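Kitchen Tips: Can a Machine Do Your Counter Chores Yet?
Puvia Home Pages
Posted August 1, 2023

Readers of these tips ask whether it is time to stop scrubbing and let a robot do it. The short answer is that some chores are ready to hand over, some are close, and most of the kitchen is still yours. The notes below go chore by chore, with a few things you can do now that help either way.

Floors

Ready. A robot vacuum will keep up with crumbs and pet hair on a flat floor. Pick up charging cords, socks and bath mats first. Run it before you mop, and empty the bin after every run if you have a dog. Most of them do poorly along the toe kick under the cabinets, so go over that strip with a hand broom once a week.

Dishes

The dishwasher has been the best machine in the kitchen for decades, and it still needs a person at both ends. Arms that load and unload one have been shown, and they are slow. Plates standing in a rack go fairly well. Nested bowls, wet glasses and thin lids do not. Until that changes:

Scrape, don't rinse.
Face the dirty side toward the center of the rack.
Keep wooden spoons and good knives out of it.
Unload the bottom rack first so water from the top doesn't drip on dry plates.

Wiping the counter

Close, on an empty counter. An arm can push a sponge back and forth over a flat surface. The trouble is everything that lives on the counter. A person lifts the coffee maker with one hand, wipes under it with the other and pulls the cord out of the way without thinking about it. A machine has to treat each of those as its own job, and the cord is the worst of them.

For marble, use warm water and a drop of dish soap, then dry with a soft towel. Skip vinegar and lemon. They etch.

Folding towels

Not yet for most homes. Laundry is soft and never lands the same way twice. Fold hand towels in thirds the long way and they will fit a shallow drawer standing up.

Picking up and putting away

This is the chore people most want done, and it is harder than it looks. Picking up one round thing from a clear surface is well within reach of a good gripper. The same thing pushed up against a utensil crock is a different job, with handles leaning over it and metal and clear plastic throwing reflections on every side. Fingers need a gap to get into. So do yours, if you have ever knocked over a crock of spoons reaching for an onion.

Count on helping by clearing space. A hand's width between items is a good rule for people and machines both.

An arm at work over a marble counter, with the coffee maker and the utensils left where they stand:
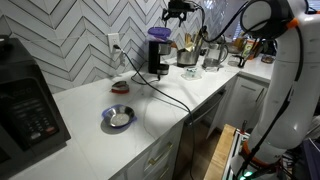
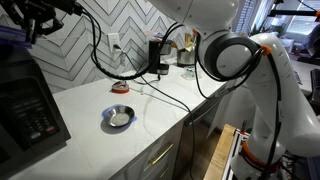

Close in, at the gripper: 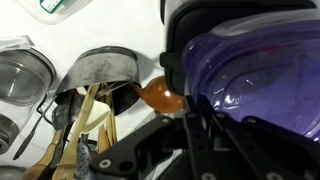

Set up a counter that is easier to clean

1. Take everything off once. Put back only what gets used every day.

2. Shorten the cords. Wind the extra length behind the appliance and hold it with a hook-and-loop tie. No cord should hang over the front edge.

3. Thin out the crock. Two wooden spoons, a spatula, a skimmer and a whisk will cover most cooking. The rest can go in a drawer.

4. Give small dishes and scrubbers one spot beside the sink.

5. Label clear containers on the front, where you can read them without picking them up.

Should you wait to buy?

For an arm, yes. Nothing we would tell a household to buy today will clear and wipe a lived-in counter by itself. If you have $200 to spend on kitchen cleaning, put it toward a decent floor robot or toward drawer organizers. We will look at this again next May.

More from Puvia: Getting coffee stains out of grout. Oiling a butcher block.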